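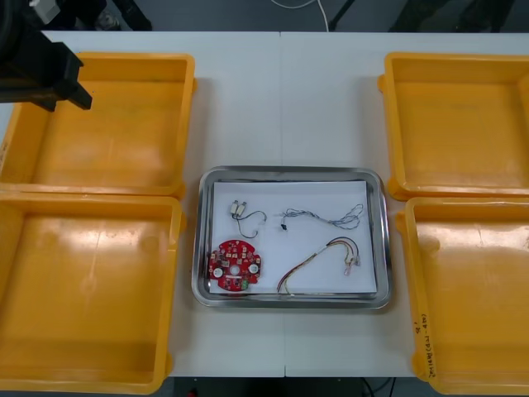

Sorting cell, steel tray in the middle, four yellow bins round it. Arm parked over the top left bin.

Thread on how this cell is set up and what I do to keep it running. A few people asked after my last one about the Bivville conveyor, so here is the smaller machine. It gets less attention and needs more of it.

The job is simple to say. Mixed electronic bits go in the tray. The arm picks them one at a time and puts each into the right bin. Four bins, four classes: boards, loose connectors, flat or thin cable, and wiring harnesses. Anything it can't decide on stays in the tray and I deal with it by hand.

The parts come to us from Lumden, who strip old equipment and want the pieces separated before they go on for testing. They arrive in mixed bags. We don't choose what's in them.

I start every day with the bins. All four must be empty and pushed up to their stops before the arm is enabled. There are small stick-on stops under the edge of each one, low enough that you can't catch a sleeve on them. If a bin has crept in by a finger's width the arm will still drop into it, but the gripper comes down closer to the rim than I like.

The rims are the thing most likely to be hit. Last October the upper left bin got swapped for one from the stores that looked the same and was a few millimetres taller. The gripper clipped it on the way out and bent a fingertip. One morning lost, and a fingertip.

So now there's a rule: bins don't get swapped without running the height check. Arm in slow mode, gripper open, down to the drop point over each bin in turn, look from the side. It takes less time than making tea.

Next, the tray. It's stainless with a raised rim and it reflects everything. When we first set the cell up the camera kept finding parts that weren't there – it was picking up bright patches on the metal and calling them terminals. I tried moving the lamp and spent most of a week on it.

The fix was a sheet of white paper. Plain office paper, laid flat in the bottom. The false picks went from 37 in a shift to 2, and those 2 were both on the rim where the paper doesn't reach.

Someone at Chukwu, who did the original install, suggested a matt coating instead. I asked for a price and stayed with paper. A ream lasts us a very long time.

Things to know if you try it. Change the sheet when it gets marked, as a pencil line or a crease with a shadow will be read as a wire sooner or later. Don't tape it down with clear tape, which shines as badly as the steel. And don't use card. The pick height is set for paper, and card is thick enough to make the gripper press.

Pick height is the setting I check most. The arm touches off at one point on the bare tray, then adds a small offset for the paper. I do this after every restart and after anybody has moved the table. The table top is two panels with a seam down the middle, and if one side settles the tray can end up very slightly tilted.

You won't see a tilt like that by eye. What you see is good picks on one side of the tray and poor ones on the other. If that happens, get the level out before you touch the software. I have wasted time doing it the other way round.

How the four kinds of part behave, going by my own log.

Boards are the easiest. The round red ones have a hole in the centre and the gripper takes them by the outside edge, never over the components. If a board is lying right up against the tray rim the arm can't get a finger behind it, so I set them a bit further in when I load.

Small connectors on a single wire are next. The arm goes for the connector body and ignores the wire. The wire then trails behind it. This is fine as long as it clears the bin rim, so the lift is set higher for that class than for boards. Slower cycle, fewer wires left hanging over the side.

Thin multi-strand cable is a nuisance. It tangles on itself and the camera sees a loop as a separate part. I have the software set to join anything that touches, which fixed most of it and gave us the opposite problem when two real parts touch. Hence the spacing when loading. Leave clear paper between parts.

Harnesses are the worst. Several colours, several ends, and they spring. You lay one flat and it lifts in the middle. The arm is told to pick near the thickest part of the bundle, where the strands run together, and to close slowly. If it grabs by one strand the rest swings and can knock its neighbours.

For that reason harnesses are picked last. The order is boards, connectors, cable, harness. It means that when a harness does swing there's nothing left in the tray for it to hit.

I keep each load small. People look at the size of the tray and want to tip in half a bag. I tried it, and the arm spent its time refusing picks while I spent mine untangling. A small load with gaps between goes through quicker over a whole day.

Cleaning. Bins get wiped with a damp cloth at the end of a shift and dried properly. They pick up scuffs, which don't matter. Grit does, as it gets carried back on the fingertips and then marks the paper. No solvent on the yellow plastic – I used some on a spare and it went cloudy.

Fingertips get wiped at the same time, with a dry cloth. I look for nicks in the pads. A nicked pad still holds a board well enough and will drop a thin cable every time, so if cable drops go up, look at the pads first.

Marking the bins. I write on the outside walls in black marker and never inside. The camera looks into the bins to confirm a drop, and writing on the floor of one would only confuse it.

Cables under and behind the table. Keep them off the floor where feet go, and leave slack at the arm end. Pull them tight for neatness and you'll load the plug every time the arm reaches for the far corner. We had a fault that came and went for days and it was exactly that.

Where the arm parks: over the top left bin, gripper angled down. The install had it parking over the tray, where it blocked the camera, so every cycle began with a move out of the way before it could take a look. Moving the park position took a few seconds off each load.

The one drawback is that you have to reach past it to lift that bin out. So don't. Disable the arm, press the stop, then take the bin. I have a card by the switch with those steps on it and I still read it.

Figures, for those who like them. Best day so far is 189 parts sorted, with 2 in the wrong bin. Both were short harnesses that went in with the cable, and I'd have had to think about one of them myself.

I run the full calibration every 30 days whether it seems to need it or not. Last one was Tuesday, July 12, 2022. Camera first, then touch-off, then the four drop points. If you do the drop points before the camera you get to do them again.

Spares I keep in the drawer: a set of fingertip pads, one whole fingertip, a camera lead, two bins from the same batch as the ones in use, paper. The bins come from Isham and I now order by the part number and measure them when they turn up.

Still to sort out: the rim. I'd like a thin matt strip round the inside of it to get rid of those last false picks, something that will stay stuck when the tray is washed. If anyone has used a tape that survives hot water and detergent, let me know which.

Will post the settings for the harness pick separately, as they're too long for this. Next thread is the gripper strip-down.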